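Hastbridge planner notes, February. A thread on what we changed in the stem-handling stack and why the old version kept stalling. Mostly software, one picture.

1/ Setup for anyone new. Two arms facing each other across a white table, artificial flowers between them, one fixed camera. The task is to pick stems one at a time and build a bunch. The code is in three parts: perception, a task planner that chooses the next stem, and a motion planner that gets an arm there.

2/ The motion planner was never the bottleneck. The task planner was. It treated each stem as a separate object with a pose and a grasp point, and picked the one with the highest grasp score. With stems laid well apart this is fine. With stems lying across each other it picks the wrong one most of the time.

3/ The wrong one means a stem that has another stem on top of it. The grasp succeeds, the lift starts, and a second flower comes up with the first or gets dragged across the table. Every stored pose is then out of date and the planner has no idea.

4/ So the new version keeps a graph. Nodes are stems. A directed edge from A to B means A rests on B at some point. A stem with no incoming edges is free to lift. The planner may only choose from the free set.

5/ Getting the edges is the hard bit. Segmentation gives you pieces of stem, and you have to decide which pieces belong together. We fit a smooth curve through each candidate pair and score it on curvature change and width. Where two fitted curves cross, the one with an unbroken mask at the crossing is on top.

6/ Layouts like the one below are the ones I use when changing the edge code. Four blue hydrangeas and four red roses, flower heads fairly close together, one rose stem passing under the hydrangea stems on its way down the table.
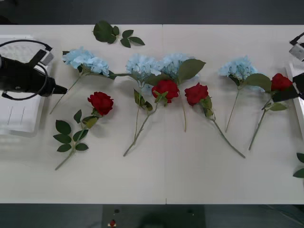

7/ Touching blooms. The second and third hydrangea heads, counting from the left, are in contact and nearly the same colour, so the old segmenter returned one very wide flower with two stems. The planner rejected it as malformed and simply never picked it. No error in the log either, which cost me a good while.

8/ The fix was to stop starting from the bloom. We now start from the stem end and trace upwards, and a bloom mask with two stems entering it is split by distance to each stem axis. The boundary this gives is rough. It doesn't matter, because we grasp on the stem and only need the bloom as a keep-out volume.

9/ Leaves. A hydrangea leaf is broad enough to hide a whole crossing. Where a leaf covers the place two curves would meet, the edge is marked unknown, and unknown counts as blocked in both directions. Conservative, and it can leave the free set empty.

10/ When the free set is empty, the planner looks for the unknown edge whose resolution would free the most stems. It asks for a nudge: close the fingers, move the leaf sideways a little, retreat, look again. The limit is 2 nudges per pick. After that it stops and asks for a person.

11/ Loose foliage gets its own class. A sprig of leaves with no bloom used to be matched to the nearest flower and would stretch that flower's bounding volume right across the table. Now anything green with no path to a bloom is an obstacle. It is never a pick target and it never joins the graph.

12/ Arm allocation. Each free stem is offered to both arms and costed on path length, clearance from the other arm and wrist rotation at the grasp. We dropped the fixed left/right split. It looked tidy but left one arm waiting whenever its half had nothing free.

13/ Clearance is checked against swept volumes, including the cable loop on the gripper. We model that as a fat torus fixed to the wrist. It is crude and wastes space. The alternative was a cable simulation and I am not maintaining one.

14/ Timing. Graph build has a budget of 400 ms per look. Most of it goes on curve pairing, which grows badly with the number of stem pieces. Pairs whose end tangents disagree by a wide angle are now dropped before fitting, and that brought it back inside the budget.

15/ Regression set is 114 saved layouts with hand-marked edges. Each commit rebuilds the graph for all of them and compares edges. A missed edge fails the build. An extra edge is only a warning, as it costs a nudge and not a flower.

16/ Tooling. Replay goes through Lumberg, our internal viewer, which now draws the graph over the camera image with unknown edges dashed. If you are on an older checkout you will see them drawn solid. Update before filing a bug about it.

17/ Known problems. Shadows under the stems still produce a false piece now and then, usually thin and parallel to the real one. Paired leaves along a rose stem can pull the fitted curve sideways. Both are open.

18/ Next job is updating the graph after a lift without rebuilding it from nothing. Removing a node is simple. Deciding whether its neighbours have shifted is the part I haven't got working, so for now it rebuilds after each pick.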